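Okay, arm's printed, motors turn, now comes the bit I kept putting off: getting the wrist camera and the fingers to agree with each other. I'm doing this on the kitchen table at home, with parts from the bins at Ulstead (our shared workshop), and it took me one evening plus a lot of tea!

First, mount the camera loosely. Two screws, finger tight, so you can still tilt it. Plug it in and get a live view up on your laptop before you tighten anything.

Now tilt until both fingertips sit low and near the middle of the picture. I had mine way too high at first and the gripper ate half my view. Close the fingers to a narrow gap, nudge the camera sideways until the gap is centered, then snug the screws down a quarter turn at a time, checking as you go.

Next, put some stuff in front of it. Big, shiny and colorful is great, plus something plain farther back.

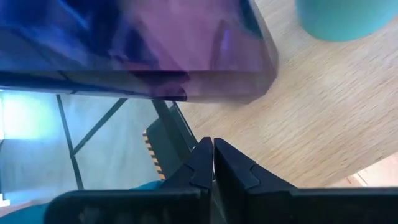

Wrist view with the fingers nearly together, a purple-blue block up top and something teal off to the right.

Check that you can pick out both tips against whatever's behind them. Black fingers over dark things get hard to see, so try a few spots on the table. Then save 40 stills with the arm in different poses and flip through them fast. If the fingertips jump around from one to the next, your mount is flexing (mine did, and Adhiambo Ndung'u talked me into a thicker bracket, printed at 100 percent infill).

Once they stay put, add a drop of threadlocker and leave it alone for 8 hours before you run the arm again.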